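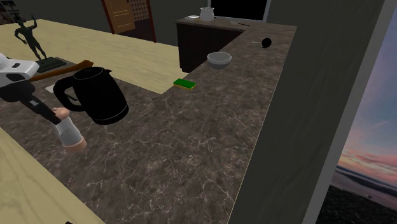 Kuzmenko
Teleoperator, Jatska project, Gestham

Sunday, July 17, 2022

Kettle day again. I know I said I wouldn't work weekends any more, but the list for Jatska was short of kettle runs and I had nothing on except laundry, so I logged in with my toast and thought I'd do an hour. Ha.

The kitchen is the marble one, which I like best of all of them. It has the pink sunset over the water out of the window, and that statue with its arm up, as if it wants to ask me something. The sponge had ended up near the corner this time and there was a bowl further back, then that little round black thing near the back edge that I still call the bomb. None of it mattered for my task. I only had to bring the gripper in from the left, take the kettle by the handle, lift it, set it down a bit further along and let go. Easy to write down!

The handle faces the arm in this layout, so you'd think it would be a gift. My trouble is that I come in too low. I get the fingers right down by the marble, feel very pleased with myself, and then have to creep back up to reach the loop, and all that creeping goes into the recording. If I dither, the model learns to dither. I watched a playback in January of the thing doing one of my own little wobbles before a grab and I went quite red, alone in my own kitchen.

So I made myself a rule: if I stop for more than 2 seconds, I bin the run and start over. I binned a lot. The first 10 I kept took me most of the morning, and then after lunch something clicked and they came one after another - in from the side, a bit higher, close, up, across, down. I got to 100 just before tea and did a small dance with the headset still on.

Nalaseo crashed once in the middle, of course, and I thought I'd lost the lot, but it had saved everything except the run I was in. I've put that in the bug sheet again. I also asked if we could have some runs started with the kettle turned the other way, as every single one of mine has the handle on the left and I don't see how it's going to cope when somebody spins it round.

My wrist aches and the washing is still in the basket. Mugs tomorrow, I think, unless they change the list.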